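4.2 Changes in task allocation at the returns bench

The Voltuma site receives drinkware and small household goods sent back by retail customers. Before the introduction of the arm, each item was opened, inspected, graded and shelved by one person working alone at a bench. The operator decided the order of work, and the grading sheet was filled in by hand at the end of each batch. Output was recorded per person and posted at the end of the shift.

The arm took over two parts of this sequence: picking the item and placing it on the shelf. Inspection and grading stayed with the operator. On paper the division is clean. In practice, the boundary between picking and inspecting had been blurred for years, as operators commonly felt for a cracked lid or a loose handle while lifting the item out of its packaging. When the lift was given to the machine, this check disappeared from the process without having been listed in the task analysis (Christodoulou and Tapsell, working notes). It was restored in the second month as a separate step, which lengthened the inspection stage and was at first logged as operator delay.

Our log covers 274 handling episodes in which the operator intervened. An intervention was defined as any pause, manual correction or removal of an item while a pick or place was in progress. Episodes were coded by both authors from the shift log and the operators' own comments. Disagreements were settled by going back to the comments, and where these were silent the episode was coded as unclear and left out of the comparison.

Three groups of causes account for most of the coded episodes. The first is item shape. Tumblers with handles and straws do not rest in one stable position, and operators learned to turn them before the arm approached. The second is crowding. Work surfaces that suit a person, with tools and cables kept within reach, leave little clearance for the wrist. The third is sequence: the arm works to a fixed order, while an experienced operator sets difficult items aside and returns to them in a quiet period. Figure 4 shows the gripper over drinkware next to the white shelving, with a phone in a holder on the cloth-covered surface. 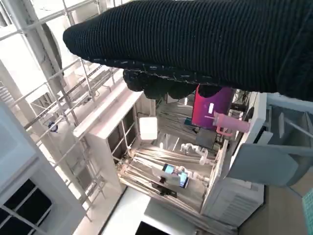
Does the arm reduce the amount of skill the job requires? The skill moves to other parts of the job, mainly to preparing items and judging when to step in, and the grading itself still depends on the operator's experience.

Figure 4. Gripper and wrist sleeve above a magenta container and a light pink tumbler lying on its side.

The move has consequences for pay and training. Under the earlier Wunier agreement, the returns bench was graded by output, with a threshold of 900 items per month for the upper band. Preparation and intervention time did not count toward this figure. Operators who intervened early, and so prevented stops, could therefore appear slower than those who let a stop occur and called for a reset. The threshold was suspended in March and replaced by a flat rate while the parties negotiated a new measure.

Training changed less than management had planned. The supplier, Sudness, provided a course on safe operation and recovery from faults. It did not cover the reading of an approach path, which operators named as the most useful thing to know. They learned it from each other, usually during overlap between shifts. When the overlap was shortened to save labor cost, new operators took longer to work alone — up to 4 weeks longer by the supervisors' own estimate.

We do not claim that these results hold for sites with uniform goods. Where items share one shape and one orientation, the preparation step may be small enough to ignore. The Voltuma bench handles mixed returns, and its operators spend much of the shift on decisions that the earlier task analysis treated as part of lifting. Section 4.3 considers how these decisions were recorded after the flat rate came into force.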